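Print this page | E-mail this page

Jul 25, 2025
By Estela Durán

WANTED: part-time cell tender, brick cell, Pratley workshop

We need one more person to look after the brick cell. Start as soon as you can. Somkiat Rattanakul has kept it going since June and is moving over to the Tilar line, so there will be about two weeks of overlap and then it's yours.

What it is: one arm, two-finger gripper, wrist camera, a wood table with a gray studded baseplate and a printed marker at each end of the plate. Arm picks up loose bricks, puts them on the plate. Runs most of the day. Your job is keeping it in shape so it can.

Daily stuff
- Check the screws at the finger joints, both sides. They back out. Somkiat does it every 1,000 picks, we'd like you to keep to that.
- Wipe the fingertips and the camera window. Dry cloth only, no spray.
- Look over both markers. Lifted corner or a scuff on the black – print a new one, stick it down, run the camera check again.
- Press the baseplate and see if it rocks. If it shifted, re-teach the corners before anything else runs.
- Put loose bricks back out between runs. Spread them, turn them a bit, mix long and short ones. Don't line them up.
- Write down the pick counter in the log. Last entry was 3,489 and the one before it is missing, please dont do that.

Less often
- Swap finger pads. Spare sets are in the Wurnico drawer, 26 pairs last time anyone looked.
- Grease the linkage, small amount, wipe off the extra.
- Redo the camera-to-gripper offset after any bump, even a light one. Takes half an hour once you know it. Simone Barbosa will show you.

Who we want
Someone handy with small screws and a torque driver. Bike repair, sewing machines, printers, all fine. Robot experience nice, not needed. You should be OK stopping the cell when something sounds wrong and calling it in – we'd much rather lose an hour than strip a joint again. Normal color vision helps for sorting. Some bending and reaching over the table. No programing, though you will need to click through the setup screens and read an error list.

Hours and pay
Mornings, 20 hours a week to start, could go up. Pay depends on experience, ask Valquíria Toledo when you write. Paid training. Shoes with closed toes, long hair tied back, no loose sleeves near the arm.

How to apply
Short note to Sum-yee Cheung at the Pratley front desk, paper or e-mail, both get read. Tell us one thing you fixed and how you knew it was fixed. No cover letter. We will ask you in for an hour at the cell, you'll do a joint check and a marker swap with Somkiat standing by.

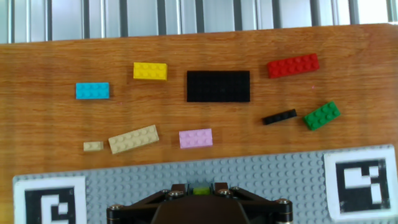
Bring reading glasses if you use them, the smaller screws are hard to see. Parking is behind the building, use the Sales entrance and ring.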